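Ticket 2041: right gripper won't close on handoff
Status: open
Opened: 02/12/2024
Bench: Wellau shared shop, two-arm table
Software: Zupan controller, build 127

Hi all, me again with the flower project! Short version: the left arm picks up a stem and carries it to the middle of the table like a champ, and then the right arm reaches in, opens up, and just sits there. No fault, no beep. After 33 seconds the handoff times out and both arms go home.

Things I've tried so far:
- Power cycled both controllers (twice, second time with coffee)
- Swapped the gripper cable for the spare in the Runska drawer, same result
- Jogged the right gripper by hand from the pendant. Opens and closes fine, so I don't think it's mechanical
- Dropped the grip force threshold to 400 in the config, no change
- Re-ran the table calibration, which passed
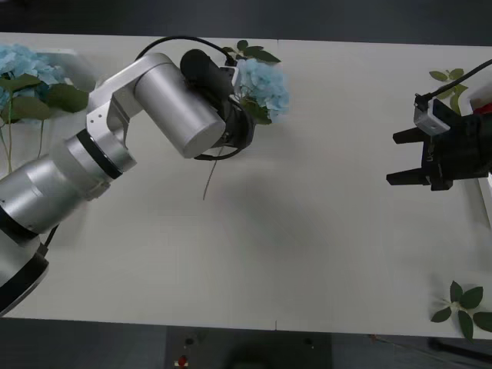

Left arm holding the hydrangea, right gripper open across from it.

My hunch is the wait condition. The right arm is supposed to get a "stem in view" flag before it moves in to grab, and I never see that flag in the log. I trained the stem detector back in June on fake tulips (big fat green stems, super easy) and hydrangea stems on a white table may just be too pale for it. I bumped the exposure down a little and got one flag out of a whole evening, then nothing again.

Also possible I broke something when I merged the Lornbridge handoff script. It renames a couple of the signals and I patched those by hand, late, so yeah.

Next up: force the flag to true and see if the right arm closes. If it does, it's the detector and I'll go shoot new training pictures. Please leave the config on the bench machine alone until I've done that, or at least save a copy first! If anybody has run that Lornbridge script with two different grippers, I'd love to see your signal map.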